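3.2 Household routines and the use of hot water

The diaries collected in Kallallow and Prosmont show that washing-up is the most frequent use of hot water in the home, although it is seldom the largest. Baths and showers draw more water each time, but they are fewer and are spaced through the week. Washing-up is spread across the day, and in most homes it follows meals closely. This section sets out how the diaries were kept, how entries were sorted, and what they say about the way people wash plates, pans and cutlery by hand.

Each of the 52 households kept a diary for four weeks in January. Adults noted the time at which they ran the hot tap in the kitchen, what it was for, and whether the plug was in. They were not asked to measure volumes. In an earlier trial, run by Gallardo in Valcárcel, people were given a jug and a tally sheet, and several of them stopped washing up in their usual way in order to make the measuring easier. We preferred a looser record that did less to change the habit being studied. Meter readings were taken at the start and end of each week and are reported in Section 4.

Entries were sorted by hand into three groups. The first, bowl washing, covers any occasion on which a bowl or the sink itself was filled and several items were washed in the same water. The second, running washing, covers items washed one after another under the tap. The third, which we call stand-and-wipe, covers items wetted briefly, cleaned with a soapy sponge while the tap was off, and then rinsed. Two readers sorted all the entries separately. They disagreed mainly over short entries such as "did the breakfast things", and these were settled by asking the household where that was possible and left out where it was not.

Bowl washing was the usual method in homes of three or more people. It was tied to the evening meal, and the diaries often mention an order of work: glasses first, then cutlery, then plates, with pans left until last or left to soak. Older people described this order as something they had been taught. One woman in Prosmont wrote that her mother changed the water before the pans and that she had given this up when the boiler was replaced. Running washing was more common in the morning and among people living alone, who tended to deal with a cup and a plate at a time.

Stand-and-wipe was less expected. It did not appear in the original coding sheet and was added after Pirihi read the first week of diaries from Kallallow, where it kept turning up in slightly different words. People wrote "soap on the sponge, tap off", "scrub then rinse" or simply "quick wipe". Several had begun doing it after a rise in their bills. Others gave no reason, and a few said that their sink was too small to take a bowl and a dinner plate together.

The method depends a good deal on the sponge. Where the diaries name a tool, the two-sided kind is mentioned most often, and brushes are mentioned mainly for pans and bottles. A plate of ordinary size can be soaped in this way without being placed in water at all (Figure 3). 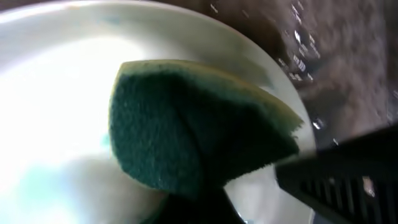

4 min read

Figure 3. Scrub sponge with a dark green scouring pad, against a round white plate.

Hot water use for stand-and-wipe falls almost wholly in the rinse, and here the diaries differ. Some people rinsed each item as soon as it was soaped. Others stacked the soaped items and rinsed them together, which kept the tap running for one short spell. The second group wrote fewer and longer entries, and care is needed when the number of entries is compared between homes. A household with few entries may be using the tap sparingly or may only be grouping its work. For this reason we do not treat the count of tap events as a measure of use, and the regression in Section 4 is based on the meter readings alone.

Rinsing in cold water was reported by more than 400 entries across the two towns, nearly all of them in Kallallow. The most likely explanation is the layout of the older houses there, in which the kitchen is at the far end of the pipe run from the boiler and the water takes some time to come through warm. People who wrote about this rarely described it as a saving. They described it as not wanting to wait. The Satel estate, built later and with the boiler in the kitchen, has hardly any such entries, even though the families living on it are similar in size and age.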